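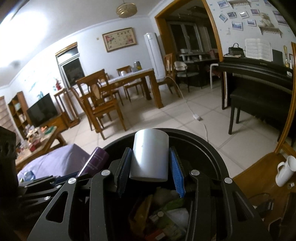 Notebook, Dritby gripper, January

Evening entry, started just after nine with cold tea at my elbow.

Okay, so the finger pads. I've been going back and forth on these for ages and I think I finally have a pair I don't hate. The two pads still don't match (one is the dark navy, the other is the bright blue with the studs) and I'm leaving it that way for now, mostly out of laziness, but also it makes it really easy to say which side is misbehaving when I write things down. "Bright side slips" is a whole lot faster to scribble than anything involving left and right, which flips depending on who's holding the thing!

Test object this week is the white cylindrical cup. I picked it for being annoying. No handle, smooth sides, nothing to hook on to, and if the pads don't come in parallel it tips toward whichever one touched first. I did the pinch-and-hold upright over the bin first, then the carry across to the dining table, then set down. Hold was good. Carry was good once I stopped squeezing the trigger like I was mad at it. Set down is still clumsy — the pads let go one after the other and the cup does a little shuffle.

Trigger notes: the return spring is the Stirnau one, the softer of the two kinds in the drawer. With the stiff one my hand was sore after an hour and I kept opening the fingers without meaning to. With the soft one the fingers close more slowly than I'd like but I can feel the contact, and that matters more to me than speed. Somebody at Cliltent suggested doubling up two soft springs side by side. Haven't tried it. Would need a longer pin.

Fingers themselves: happy. The triangle and trapezoid cutouts took a lot of weight off the front and I can't see any bend at the tips when I squeeze hard on the cup. I did go over the edges of the slots again with a fine file, 1000 grit paper after that, and they don't catch on my sleeve anymore. The silver screw caps are staying on. I know they're decoration. I like them. They also stop me from fiddling with the screws underneath every ten minutes, so there.

Logging. The little board keeps opening width and trigger position, and I had it set to dump everything to the card every 2000 samples. That turned out to be too big a gulp, because when I pulled the power early (my own fault, foot on the cord) I lost the end of the run, and the end of the run was the only interesting part. Changed the buffer to something much smaller and the file is complete now. I want to look at whether the small writes cause any hiccups in the timing. The first plot looked smooth, but I was looking at it on my phone, so that's worth very little.

Things that went wrong tonight, so I remember:

Zero drifted. After I'd been going a while, "closed" was reading as slightly open. I re-homed it and it was fine, then it crept again. I suspect the magnet is working loose in its pocket. Dab of glue, leave overnight, try again. If that doesn't do it I'll print the pocket a hair tighter, which means taking the whole knuckle apart, which I do not want to do.

Glue on the studded pad is lifting at one corner. I used the same stuff on both and the navy one is stuck like it grew there, so maybe I didn't clean the metal properly. Alcohol wipe next time, and actually wait for it to dry.

My wrist angle. Going down toward the bin I end up with my elbow way out and the cup starts to lean. A handle with more rake would fix it. The Baloyi handle that's kicking around the shared shop has a nice angle on it, so I'll borrow it and see if the bolt holes are anywhere close. If they aren't I'll make an adapter plate.

For next time, in whatever order: glue the magnet, re-stick the bright pad, measure the Baloyi handle, 6 runs with the cup and 4 with something soft (sponge? rolled sock?) at the same trigger speed so I can compare the curves. Bring the calipers home from the shop. I keep writing that one down and I keep coming home without them.

Stopped at 10:40. Battery on the charger, card copied to the laptop, spare springs back in the drawer.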